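Seit March, pardon, seit März gehe ich in fremde Küchen und schreibe darüber, und meine Meinung ist strenger geworden: Ein Kühlschrank ist kein Notizbuch. Man klebt ein Blatt an die Tür, dann ein zweites, und nach einem Jahr liest man keines mehr. 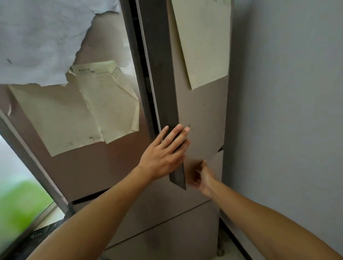

*Zwei Türen, beide mit Papier.*

Meine Nachbarin widerspricht mir. Ein Zettel an der Tür, meint sie, halte die Familie zusammen. Ich achte diese Meinung, aber ich teile sie nicht. Was wichtig ist, gehört in einen Kalender. Die Tür soll man öffnen und schließen, und ab und zu soll man sie wischen.
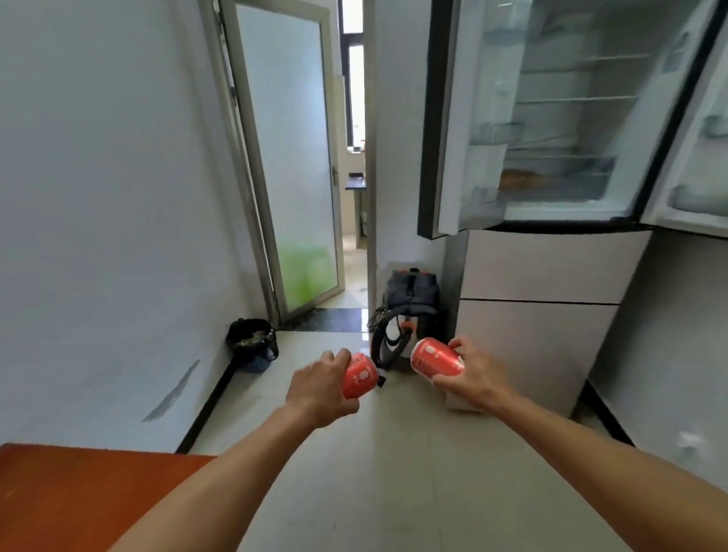 Lieselotte Steinbach

Ähnlich denke ich über die Getränkedosen. Wer 2 rote Dosen in den Händen hat, soll sofort entscheiden, wohin sie kommen. Auf den Boden stellen gilt für mich nicht als Entscheidung. In einer schmalen Küche ist der Boden ein Weg, und ein Weg muss frei bleiben, auch wenn der Rucksack nur kurz dort steht.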